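Clothes, Beds and Small Things: Where Laundry Gets Folded in Shared Student Housing

Project report, Housing and Daily Life seminar
Group: Anel Fourie, Kyung-hwa Sung, Cosimo Melis, Samuele Longo
Supervisor: Rosaire Nguyen
December 20, 2025

Summary

Our group looked at how people in shared student housing fold and put away their clothes, and what gets in the way. We sent a short survey to residents of the Nosstead and Vitemar buildings and visited 8 rooms. We found that most folding is done on the bed and that the bed is hardly ever clear when folding begins. We also tried three ways of folding a short-sleeved shirt on a bed and compared how easy they were. The report ends with suggestions for the housing office and for students moving in next year.

Background

Nosstead and Vitemar were built at different times but have similar rooms. Each room has a bed, a narrow closet, a desk and one chair. There is a laundry room on the ground floor of each building. The Vitemar laundry room has a folding counter. The one in Nosstead used to have one, but it was taken out when the dryers were replaced.

Anel lives in Nosstead and suggested the topic. She had noticed that people carry their clothes upstairs straight from the dryer and then leave them in a pile for days. We wanted to find out if this was common and if the missing counter had anything to do with it.

We did not find much earlier work on folding. There is a lot written about washing, mostly on water and power use. What happens to the clothes after the dryer is usually left out.

Survey

The survey was open for most of November. It had nine questions and took a few minutes to fill in. We received 199 answers, a little more than half of them from Nosstead.

The main question was, "Where do you usually fold your clothes?" The bed was by far the most common answer in both buildings. The desk came second. Only a small group in Vitemar said they used the counter in the laundry room. Several people wrote that the counter is too close to the door, or that they do not like to fold their clothes in front of others. Some wrote that they do not fold at all.

The answers surprised us. We had expected the Vitemar students to use the counter much more, and our first plan for the report was to ask for the Nosstead counter to be put back. We dropped that plan after reading the comments.

We also asked what is normally on the bed besides clothes. This was an open question, so we sorted the answers by hand. Phones and chargers were named most often. After that came notebooks and loose paper, remote controls, game controllers, food packaging and bags. One person listed a rice cooker.

Room visits

We visited rooms in pairs so that one person could talk with the resident while the other took notes. All of the residents had agreed to the visit in advance. We asked them not to clean up before we came, although we think at least two of them did.

In each room we asked the resident to show us where they would fold a load of laundry. Every one of them pointed to the bed. We then asked them to fold one shirt the way they normally would. Most laid the shirt out flat first, smoothed it with their hands and folded the sleeves in. Two folded it in the air against their chest and only used the bed to stack it.

The bed gives more room than the desk, but it has two problems. The surface is soft, so the sheet moves along with the shirt and the wrinkles in one end up in the other. The second problem is sharing the space. A shirt laid flat takes up a good part of the width that is left once electronics and papers are there. People tended to push things toward the headboard or the foot of the bed and fold in whatever space that opened up.

Cosimo noted that phones were often the last thing to be moved. Residents wanted them within reach, and in one room a phone was folded into a sweater and had to be called to find it.

Folding trial

For the trial we used one short-sleeved shirt and tested each method on a made bed with a plain sheet. All four of us tried all of the methods. We did not clear the bed first, because the survey told us that most people don't.

Method one was the plain fold. The shirt is laid face down, both sides are folded to the middle, and the bottom is brought up to the collar. It was the easiest to learn. It needs the most space, as both sleeves have to be spread out before the first fold.

Method two was the half fold. The shirt is folded once down the middle so that the sleeves lie on top of each other, and then in thirds. It needs less width. Kyung-hwa and Samuele both preferred it. The collar tends to bunch up and has to be pulled straight before the last fold.
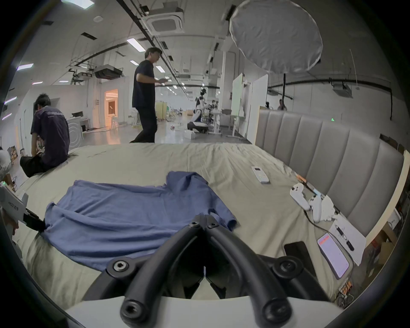
Method three: rolling

The shirt is folded in half lengthwise and rolled from the bottom up. It takes the least space on the bed and works well for drawers. It gave the worst result on a soft surface, where the sheet was easily caught in the first turn of the roll. Anel got around this by putting a large notebook under the hem before starting.

With all three methods, time was lost at the beginning, in getting the shirt flat. The collar was the slowest part. Once the shirt was flat, the folding itself went quickly, and there was little difference between us.

Limits of the project

The trial used a single shirt and four people who all knew what was being tested. We did not try pants, towels or fitted sheets. Our survey was answered by people who chose to answer it, and they may care more about laundry than others do. We also lost one set of visit notes and had to write that part up from memory.

Suggestions

For the housing office:

Move the folding counter in Vitemar away from the door, and ask residents what they think before buying one for Nosstead.

Offer a thin folding board for loan at the front desk. It can be laid on a bed and stored behind a closet. Stiltard makes one that would fit the beds in both buildings.

Add a shelf near the bed for small items. A remote or a phone that has its own place does not have to be moved every time.

For students:

Pick up papers and pens before bringing the clothes in. A pen without a cap can ruin a light shirt.

Start with the large pieces, while there is still space, and stack them at the foot of the bed.

Use the half fold if the bed is crowded.

Division of work

Anel Fourie wrote the survey and the background section. Kyung-hwa Sung sorted the open answers. Cosimo Melis arranged the room visits and kept the notes. Samuele Longo planned the folding trial and put the report together. The survey questions are kept with Rosaire Nguyen and can be used by next year's group.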